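### 4.2 Does laying socks flat save any time?

Household advice books tend to state as settled that each sock should be laid flat and smoothed before it is paired. We found very little behind the claim. Mfaume and Kaijage reported a gain, but they timed only the matching step and left out the smoothing that came before it, so the comparison favors the method from the start. Shirima's later study in Lyimo counted both steps and found no gain worth the name.

Our own trial used 48 white ankle socks, washed together and sorted on a table by 14 adults from the Catstead group. Each person worked through the pile 3 times: once laying every sock flat, once pairing straight from the heap, and once in whatever way they used at home. The order was changed from person to person. We allowed no talking during a run, a rule that two people broke and that we doubt mattered.

Smoothing does make some features easier to find. On a flat sock the heel shows as a bulge to one side, and a change in the knit near the cuff can be picked out without stretching the fabric (Figure 3). Whether this helps anyone is a separate question. When all the socks in a pile are the same white pair bought many times over, any two will do, and time spent studying the weave is time lost.
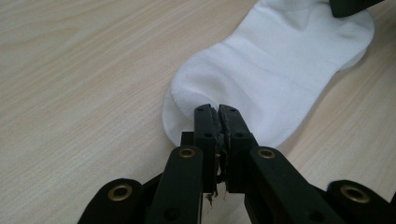
**Figure 3.** White ankle sock on a light wood-grain tabletop, with bands in the knit toward the cuff and folds across the middle.

Mixed piles may be another matter. Pagano argues that small differences in knit are what people go by when color gives them nothing, and he may be right, but his evidence is a set of interviews. People are poor judges of how they sort laundry. Several of ours said that they always smoothed each sock first, then did no such thing in the run where they were free to choose. We would want to see the Osby piles sorted again, with a clock running, before giving his account much weight.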